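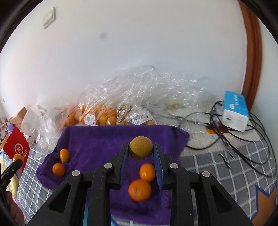 Oranges and friends on the purple cloth, Fikholm fruit table

Filed under: Food & Neighbours

Print this item | E-mail this item

The fruit table is back for the colder months

I had meant to keep this to a short paragraph, as I was asked to, but I've been looking forward to the fruit table all summer and I'm afraid you are going to have to hear the whole of it. We start again on Wednesday at 10 in the hall at Fikholm, same corner as last winter, with the kettle on and the side door open (the front one still sticks, so do come round by the bins).

For those who have moved in since the spring, it works like this. Ekanayake, the greengrocer on Festlow Road, lets us have fruit at the end of its run that is too small, too odd or too freckled for the shop shelf, and anybody with a tree or a generous auntie adds to it. We tip everything out of the bags, look it over, sort it and share it out again. You pay what you like into the biscuit tin, or nothing if it has been that sort of month. Then most of us stay far too long talking about what we're going to do with it all.

The purple cloth belongs to Nayara Camargo, and it has become such a fixture that I don't think I could sort an orange on anything else now. She brought it along on the very first morning as something soft for the fruit to sit on, and orange looks so cheerful against that deep purple that we have used it ever since! It never lies flat for long. Somebody leans on it, somebody else pulls a bag across, and within minutes it is all rumpled up at one side, but a bit of a fold is quite handy for stopping the little ones from rolling off, so please don't feel you must keep straightening it. Nayara takes it home to wash and would be glad of a spare in case it isn't dry in time. Any old tablecloth or bedspread would do nicely.

A few words about sorting, as I was asked several times last winter and gave a different answer every time. I have now had a proper conversation with Nayara, who grew up with orange trees outside the kitchen and is a great deal more patient than I am.

Colour tells you less than you'd think. A pale yellowy-orange fruit can be every bit as sweet as a deep one, and the darkest of the lot has been known to make my eyes water. Go by weight. Take two of the same size, one in each hand, and the heavier is usually the juicier. A small pale spot or a scuff on the peel is nothing to worry about at all, and nor is a speckled, matte sort of skin on one of the brownish-yellow fruits. Plenty of good fruit looks like that from the day it is picked. What you don't want is a soft patch that gives under your thumb, or a musty smell, or anything furry. Those go straight in the compost bucket and the fruit that was next to them gets a wipe.

Please pick things up gently, too. I know it sounds fussy, but a bruise you make on Wednesday is a brown patch by the weekend, and it will be in somebody else's fruit bowl by then.

Size matters only for what comes next. The large round oranges go mostly for eating and juicing, and the little ones are lovely in a lunch box, or sliced whole and simmered with sugar if the peel is thin enough. The long oval ones always get left until last for some reason, which is a shame, and I have taken to putting them at the front.

Once you have your share at home, do take it out of the plastic. This is the one thing I will nag you about. Citrus sweats in a closed bag and goes mouldy from the bottom where you can't see it, and then you are cross and so am I. A bowl on the side is fine for a week. The bottom of the fridge will give you a good bit longer. And bring your carrier bags back, please, because last year we got through them at a frightening rate and I was reduced to sending people off with oranges in their hats.

Now, marmalade. The Prurkum lot (our friends over the hill, who have a far bigger kitchen than we do) have offered us the use of theirs for an afternoon in January, and we have been collecting clean jars with that in mind. There are 60 in my hall cupboard at present and I can no longer get at the hoover. If you have jars with lids that fit, keep hold of them for now and tell me you've got them, and we'll gather them up nearer the time. I shall be wanting people who can slice peel finely as well as people who prefer it chunky, and we'll make two separate pans to keep the peace.

In the meantime, here is what Nayara does with oranges that have been sitting a little too long. Grate off the zest first and put it in a jar of sugar with the lid on. Then peel the fruit, cut it across into rounds, lay it out on a plate and scatter over cinnamon and a spoonful of honey. Leave it an hour if you can bear to. I had it with plain yoghurt for my supper twice last week, and once for breakfast, and the orange sugar went on top of a rice pudding that was otherwise nothing special.

If you can't get down to the hall but would like a bag, put a note through my door or catch Nayara on her way past, and say whether you want eating fruit or cooking fruit. Children are very welcome and make excellent sorters, although they do tend to eat as they go. Bring a small knife if you'd like to try before you choose, and an apron if you're wearing anything you're fond of.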